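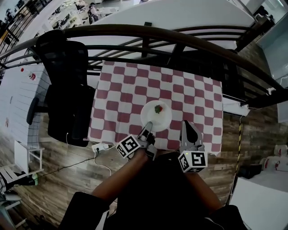
Seren Prosser asked before the open day whether visitors would get to hold the grippers themselves or only watch, and said her team had no interest in another slide show. They can hold them. The Hesta hand-held pair is put in visitors' hands at every Vekbridge demonstration, and the table exercise with the plate and the strawberry takes up most of the session.

Hesta hand-held grippers, pair

Each gripper carries a white cube with black-and-white markers, used to follow the position of the hand. The operator works at a table with one gripper in each hand. Soft fruit is the usual first object – it shows quickly how hard a new user is squeezing.

In the box
2 grippers, left and right
2 marker cubes, fitted
1 charging lead
1 printed setup guide

Order code: 452
Spare fingers are sold separately, in sets of 4.

Demonstrations

The next open day is April 2, 2025, on the upper floor at Vekbridge. Groups are limited to 8. Kiyoshi Matsuda runs the table session and Akosua Ackah takes questions on recording and file formats afterward. Long sleeves are fine, but please take off bracelets and large watches.

Visitors may bring their own objects if they fit on a dinner plate. Glass and knives are not allowed on the table.

Site visits can be arranged for buyers who can't attend – write to Eliécer Sotelo with the address and the number of people. Visits outside the region are booked through Brendico, our distributor. The next open day after this one is in October, and the program will be posted on this page.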